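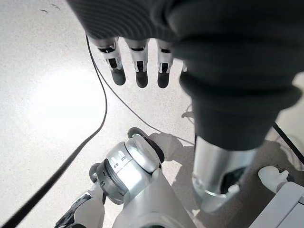
Cuffs, Ribs and Other Small Victories

Home | Gallery | Patterns | Yarn Stash | Contact

Filed under: Sleeves, mostly gray

Some people photograph sunsets. I photograph knitwear, and lately I've gone further downhill and specialize in sleeves. A sweater's front gets all the compliments while the sleeves do the bending, the bunching and the dipping into soup, so this page belongs to them.

The one at the top is dark charcoal, a fine rib with faint stripes running across it. I like how it gathers into those fat, rounded folds lower down before it narrows. You can iron a shirt into obedience, but a knit does as it pleases. White fingers with dark tips are a good match for charcoal, and so is a bit of polished silver at the cuff. My own hands have never coordinated with anything.

A few notes for the people who write in about gray:

Charcoal hides everything except cat hair. I live with Calico, a cat in three colors, so at least one of them always shows.

Fine rib takes patience. My last attempt had 80 stitches at the upper arm and 40 at the cuff, and I lost count at both ends.

Sleeves come in pairs. I have finished 7 single ones and keep them in a drawer labeled Prasau, after the pattern that defeated me. The Ledalel cardigan is next in line to join them.

Gallery requests are open until the end of June. Cables are welcome, and so is mohair, provided somebody else does the washing.

Next gallery: Collars That Itch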